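The Long Life of the Kitchen Table

Every family I know has a table it is planning to get rid of. Ours came from Skiliden in 1/9/20, according to the receipt my wife keeps in a drawer of the table itself, and it was supposed to last until we could afford a real one. We can afford a real one now. We have gone to look at real ones. We come home and eat dinner on the Skiliden.

The trade has noticed. Bit-na So has run the repair shop Bretereck for 12 years, and most of what comes through her door is tables that were cheap when new. "People apologize for them," she told me. "They say, I know it's silly. Then they ask if I can save the burn mark."

The burn mark is a recurring theme. So will sand out anything you like, but she makes customers sign off on each scar first, after a man in Cha wept over a missing set of compass holes. His daughter had put them there during fourth-grade geometry. He had yelled at her at the time, too.

The money makes no sense at all. A full strip, reglue and refinish at Bretereck runs $599. The table on her bench the morning I visited had cost its owners $76, legs included. At the other end of the market, Bustamberg will sell you a slab of walnut for $3180, delivered by two men who look at your floors and say nothing.
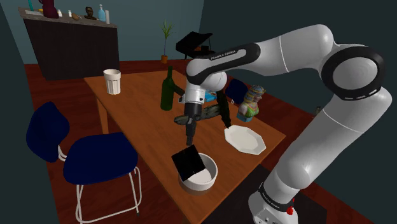

What the Slab Wants

I borrowed a Bustamberg for a weekend in October, in the interest of fairness. It is a handsome thing and it knows it. It came with a booklet on oiling, a second booklet on coasters, and a cloth I was not to wash with other cloths. My son did his homework on the floor. We ate standing at the counter, like people in a train station, and on Sunday night I caught myself wiping down a table that had not been used.

So was not surprised. She thinks a table needs a bad first year -- a spilled pot, a move, a toddler with a fork -- before anyone relaxes around it. She has a walnut slab at home herself. Her brother dropped a cast-iron pan on it the week it arrived, and she says she has never properly thanked him.

I did ask her to look at ours. She rocked it with one hand, got down on her knees, and was under there for a while. The joints are shot, and the left rear leg is being held on mostly by paint. She can have it back to us in three weeks, drawer and all. We are eating at the counter again until then.

More in Home
The Case Against the Open Shelf
Six Chairs, No Two Alike
Who Gets the Piano?
A Short History of the Junk Drawer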